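Siltville Household Grant Pilot – Minutes of the Steering Meeting, 2022-07-04
2 min read
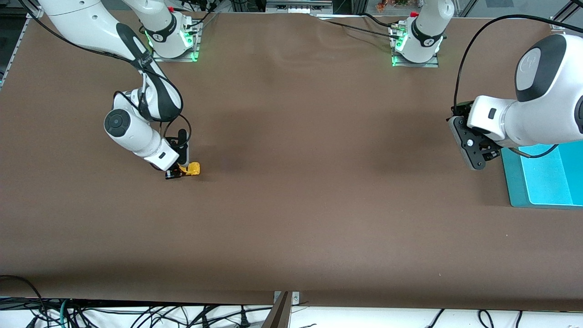 1. Minutes of the June meeting
Approved with one correction. Under item 4, "quarterly" should read "monthly".

2. Enrollment
Kirko reported that 35 households were selected in the draw. Of these, 32 have returned signed agreements. The remaining three have until the end of the month to respond, after which their places pass to the reserve list in draw order.

We use cookies to remember your settings. Accept | Manage

3. Payments
The one-time grant stays at $2,000 per household. A proposal to split it into two payments was discussed and not adopted. Ciner will send funds by direct deposit where bank details are on file. Households without an account will receive a prepaid card. Card replacement fees will be charged to the administration budget – not to the recipient.

4. Effect on other benefits
Ojeda presented draft wording on how the grant may affect housing and food assistance. The meeting asked for a shorter version in plain language. No payment will be released until the household has received this notice and confirmed receipt in writing.

5. Survey
The baseline survey has 14 questions. The question on credit card debt was moved to the end and marked optional. Taking part in the survey is not a condition of payment. Answers will be stored separately from names and addresses.

6. Actions
Kirko – contact the three outstanding households.
Ciner – run a test deposit and report any rejected transfers.
Ojeda – circulate the revised benefits notice for comment.

7. Next meeting
Date to be set once the test deposit has cleared. The agenda will include the reserve list and the first payment report.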